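Storeroom talk, Femon branch, 6/9/26
Speaker notes

Slide 1. Say hello, point out the handout. Talk runs 10 minutes, then questions.

Slide 2. Where we started. When the Urio parts came over from Clollell in July we had 284 boxes on the floor and a list that didn't match them. Staff were opening three or four boxes to find one part. Don't dwell on this, most of the room was there.

Slide 3. Shelving. We went with galvanized steel. It wipes down easily and doesn't mind a damp corner. Heavy boxes low, the ones we open most on the middle shelf. Ask who has had to fetch a step stool this week.
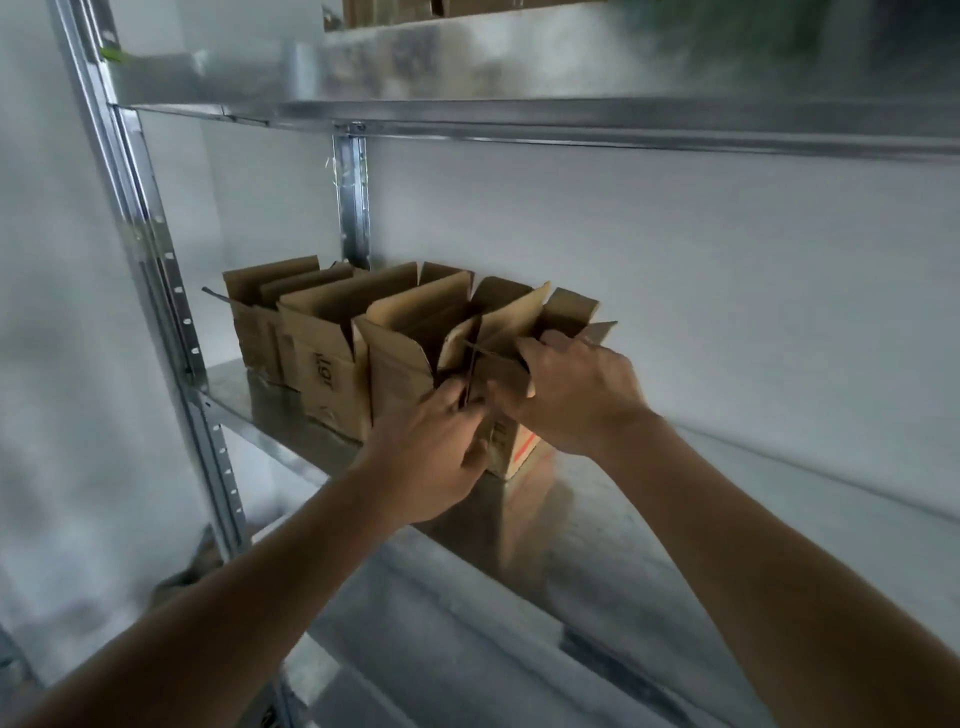

Slide 4. Open boxes. On the picking shelf the flaps stay up during the day. Taping and cutting every time wore the cardboard out and slowed everyone down. If a flap sticks out past the row, fold it back in so it doesn't catch a sleeve. Boxes for long storage still get closed and taped.

Slide 5. Numbers. Dark marker, big, on the front face. Sideways is fine if the box is narrow, as long as you can read it from the aisle. The number goes in the Skelen list the same day. Pause here, this is the part people skip.

Slide 6. Results. 95 per cent of the boxes now match the list. The rest are mostly old mixed lots. We need 2 people for an afternoon to sort those. Pass the sign-up sheet around.

Slide 7. Questions. Someone will ask about plastic tubs. Answer: not in this year's budget, and the cardboard is holding up.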